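Home | Bins & Trays | Blocks | Spares | Delivery | Contact

Flarnine flat-floor metal bin, grey

Filed under: Workbench bins, open top, single compartment

We have sold bins of one sort or another at Poltik for a good many years now, and the Flarnine is the one we keep coming back to ourselves whenever something needs a home on the bench. It is a plain grey metal bin with a flat floor and four walls, open at the top, and there is very little more to it than that (which is rather why we like it!). If you have ever tried to pick a small block out of a tub with a rounded bottom, where everything slides down into the middle and sits on top of everything else, you will know how pleasant it is to have a floor that simply lets things lie where you put them.

The floor is one flat sheet, with no ribs and no moulded pattern, so a flat-sided piece rests on its full face and can be turned or nudged along without catching. The walls are tall enough to stop a block being pushed over the side, and low enough that you can still reach the back corners comfortably — something we were quite fussy about when we were choosing between this and the older Rilley version, which we were fond of but which did bruise the wrists.

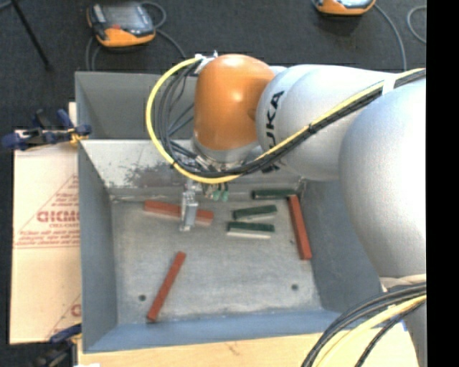 Egilsson wrote to us in June to say that the grey had been the deciding thing for them, as their last bin was a shiny one and they could never see a dark piece lying in the corners of it. They did wish we would offer a lid, and asked whether the Rilley lid could be made to fit.

We are sorry to say that it can't, or not without a good deal of filing, and we would rather you didn't try. A lid for the Flarnine is on our list. In the meantime a square of stiff card laid across the top keeps the dust out overnight perfectly well, and that is what we do here.

The blocks are sold separately, in reddish-brown and in dark green, and you are welcome to mix the two in one order. They are plain rectangular blocks, and the two colours are easy to tell apart even for those of us who leave our glasses in the other room. People buy them for sorting, for stacking, for laying out patterns and for all sorts of other jobs we hadn't thought of. Do leave some bare floor between them if you want each one to be easy to pick up, and remember that one left leaning against a wall is always a little more awkward to get hold of than one lying flat.

Cleaning is simple enough: a damp cloth, then a dry one, and a soft brush for the corners. Please don't use wire wool, however tempting, as it leaves marks that will bother you for ever after.

Stock number: 431
Inside length: 400 mm
Bin, each: £49
Blocks: sold by the box of 100, single colour or mixed

Bins are sent out flat side down in a double-walled carton, and we do ask that you keep the carton until you have looked the bin over. If a corner has taken a knock on the way to you, drop us a line before four in the afternoon and we will get another one packed up the same day.

See also: Rilley bin (older pattern, while they last) | Loose blocks | Bench mats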